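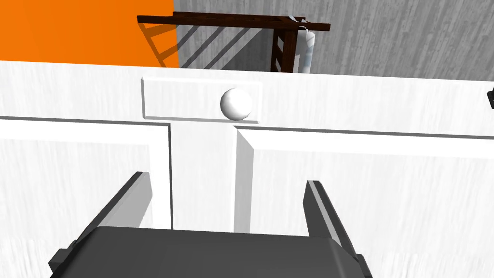

White drawer front with a round knob

Which cut of Solatholm should I show people who have never seen it?

Asked by Lihua Fang in Movies and Television > Watching at Home

Hello everyone, first question here after a good while of reading, so please forgive me if it runs long. My sister and her husband are coming to stay in March and I have finally talked them into watching Solatholm with me. I've been going on about this movie since I first saw it at the Heltine when I was in college, and I've seen it more times than I would care to admit in front of my sister. She has seen none of it. She thinks it's the one with the submarine.

My trouble is that there are two versions and I love both of them for different reasons. The one I saw first is the theatrical cut, and that's the one they have on Pridonel now. Then there's the long version, which was made for television and put out later as a box set, and that one is 300 minutes from start to finish. I own the box set. It has the whole harbor chapter, the letters, and all the business with Inspector Kulkarni and his brother that is hardly there in the short one. To me that's the heart of the thing. When I go back to the theatrical cut I keep filling in the missing parts in my head, and I can't tell anymore whether it makes sense to a person who doesn't already know them. 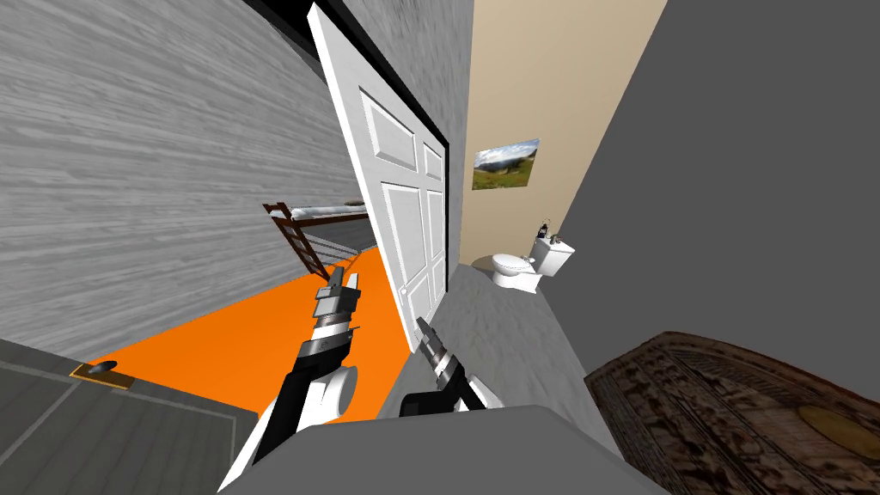
My sister is a patient viewer and will sit through anything if there is tea. Her husband is 62, works early mornings, and falls asleep in movies he likes, never mind the ones he doesn't. We will have two evenings free, possibly three if we skip dinner with the cousins (please don't tell the cousins). So I could do the short version in one night, or split the long one, and if I split it I don't know where the break ought to go. The discs break in the middle of the ferry argument, and I have always thought that was a terrible spot.

One more thing. The box set has subtitles for the letters but the Pridonel version has someone reading them out loud in English, and I find the voice a bit stiff. Is there a way to turn that off? I've poked at the menu and only found the regular captions.

Thank you in advance to anyone who has shown this to a first-timer. I'd love to hear how it went.

3 answers

Answer from marigold_matinee (marked as most helpful)

Oh, I'm so glad somebody asked this! I have shown Solatholm to first-timers over and over (my mother, two roommates, a very nice man I was dating who did not last much longer than the movie did) and I've done it both ways.

Show them the theatrical cut first. I say this as somebody who loves the long one best, same as you. The short cut was put together for people sitting down cold, and it has a shape to it that the television version gives up in exchange for all those lovely side streets. The opening gets you to the island quickly, you meet everyone in the boarding house, and by the time the inspector turns up you already care who took the ledger. In the long version it takes a whole chapter before he even gets off the train. I think that chapter is wonderful, but I already know who he is, and your brother-in-law will be looking at a man eating soup in a station and wondering why.

The brother, yes, that's the loss. My mother came out of the theatrical cut thinking the man on the pier was a stranger. I told her afterward who he was and she was quiet for a minute and then asked if we could watch the long one, so I'd call that a success. If you want to help them along a little, just mention before you start that Kulkarni has a brother and leave it at that. It doesn't spoil a thing, and the pier scene lands much harder.

Then you've got your second evening for the harbor chapter from the box set, if they're keen. It stands up very well by itself. You don't need the rest of the disc around it, only start from when the shutters go up and stop at the funeral. 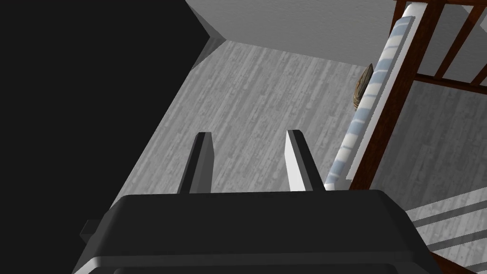 As for the letters, go into the audio settings on Pridonel instead of the caption settings. They're on separate screens, and it took me ages to find the second one. You want the track listed as original, and then switch on English subtitles yourself, because they won't come on by themselves when you change it. On my television I had to back all the way out to the title page and press play again before it took. On my tablet it changed right away. I agree with you about the voice - it sounds like a person reading out a parking notice, poor thing.

And do have the tea. There's a slow patch after the dance that I've learned to schedule the kettle around.

Answer from Old Projector

Long version or don't bother. The theatrical cut is a trailer for the real thing. If people fall asleep they fall asleep, it's a dreamy sort of movie and he'll wake up for the storm.

Break it after the storm, before the breakfast. Never mind where the discs end, just swap them and skip ahead.

Answer from tessellate

Can't speak to the long one since I never got hold of it, but I saw the theatrical version for the first time last winter, knowing nothing, so maybe I'm the sort of person you are asking about! I followed it fine. I was lost for the first 20 minutes or so with the names, there are a lot of people in that boarding house and two of the women have the same haircut, but after the dinner scene I had them sorted out and I cried at the end like everybody does.

I did think the man on the pier was a stranger too, and I'm reading this page now with my mouth open. His brother?? I have to go watch it again.

If your sister likes to know what she's in for, the booklet they used to hand out at the Heltine had a page on who everyone was, and I've seen it for sale secondhand. Mine came tucked inside a used paperback of the novel. The family tree on the back gives away the wedding though, so maybe fold that part over.

Comment from Lihua Fang

Thank you all so much, this is a great help. Theatrical first it is, and the harbor chapter on the second night if he's still awake. I found the audio screen too, and had to back out to the title page just as marigold_matinee said. Old Projector, I'm with you in my heart, and the storm is where I'll put the break if they ever ask for the whole 300.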